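Bondine's swap shop is back, and this time it has a real roof

Good news if your closets are as bad as mine: the Bondine swap shop opens again in September, and it's moving indoors! After two summers under a leaky tent by the Sovberg parking lot, the whole thing is going into the old Hashmi furniture store on the main street in Skaststead.

I stopped by in the morning to see how the move was coming along, and I left with a lamp I don't need (my own fault). The new place has 2930 square feet of floor, which sounds huge until you see how much stuff people in this town own. Last year 235 households brought things in, and the organizers are hoping for 400 this time.

The rules haven't changed much. You bring clean, working things, you get a token for each one, and you trade tokens for whatever you like. Books and kids' clothes are still free to take, no token needed. Mattresses are still a no, and so are car seats, so please don't leave them by the door at night like somebody did last year.

There are 66 drop-off slots for the first weekend and they tend to go fast, so sign up at the front desk if you want one. Kitchen stuff and small storage pieces are what people ask for most, and I can believe it – I've been hunting for a decent shelf for my pantry since spring.
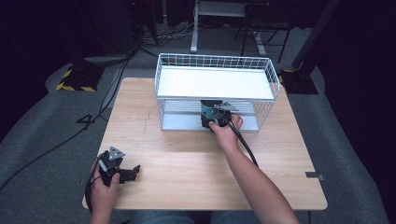
A white wire basket with an upper and a lower shelf, on a light wooden table.

Doors open at 9 a.m., and parking is free behind the building. I'll be the one trying to give back a lamp.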